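Demonstration Operators, Hand-Held Grippers (part-time, on site)

Grumer is hiring people to record everyday tasks by hand for robot training. The job is based at our Irora Street workshop. Contracts start in May and run through the fall, with a chance to stay on after that.

About the work

You will hold a gripper tool in each hand and use the pair to do ordinary jobs: folding a towel, putting a lid on a jar, sorting small parts into trays, packing a box. The tools record how your hands move and what the gripper fingers are doing. Those recordings go to our software team, who use them to teach two-armed robots the same tasks.

A task is repeated many times with small changes. The towel starts in a different place, or the jar is turned around, or the tray is swapped for another one. Some people find this restful and some find it dull. Please think about which one you are before you apply.

Shifts are 4 hours, mornings or afternoons. The morning shift starts at 8:30 a.m. and the afternoon shift at 1:15 p.m. You will record in blocks of around 40 minutes and then put the tools down for a break. Breaks are paid.

What you will do

Record tasks from a written task sheet, following the start and end positions given.
Reset the work area between recordings.
Mark a recording as bad when you drop something, bump the table, or lose your place. We would much rather have a bad one marked than left in.
Check the finger pads at the start of the shift and tell the shift lead about any wear.
Write short notes on tasks that don't make sense as written. Task sheets get rewritten often and most changes come from operators.
After the first month, some operators also train on Dindeo, our remote-control station, where you steer a robot arm from a seat. This is optional and paid at the same rate.

What we are looking for

Steady hands and patience with small movements.
Full use of both hands. The tools are light, but you will feel them in your wrists and forearms during the first week.
Able to stand for most of a recording block. Stools are available for table tasks.
Able to read and follow written instructions in English.
Comfortable using a tablet to start, stop and label recordings.

No degree or robotics background is needed. Past work in sewing, kitchen prep, assembly, lab work or watch repair has been useful to people on the team, but it is not required. Left-handed applicants are welcome, and some task sheets are written for them.

Getting to know the grippers

The first two shifts are paid training. You start with nothing in the fingers at all, just opening and closing them until the squeeze feels natural. The padded fingers lean in toward each other and meet at the tips, so small items are picked up at the very end and larger ones sit further down. After that you practice with both tools together, which takes most people longer than they expect.
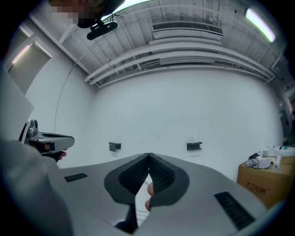 Pay and conditions

Pay is hourly and is the same for every task. There is no bonus for speed, and you will not be ranked on the number of recordings you make. You can choose 2 to 4 shifts a week. Schedules are posted two weeks ahead.

The recordings include video, and your hands and arms will be in it. Faces are blurred before the files leave the workshop. You will be asked to sign a recording consent form on your first day, and you can read it before the interview if you ask.

How to apply

Send a short note to Eyerusalem Gashaw, who runs the Malik recording team, using the contact form on our jobs page. Tell us which shifts you can work and describe any job or hobby where you used your hands a lot. A resume is fine but we don't need one. The interview includes a short tryout with the grippers and takes less than an hour.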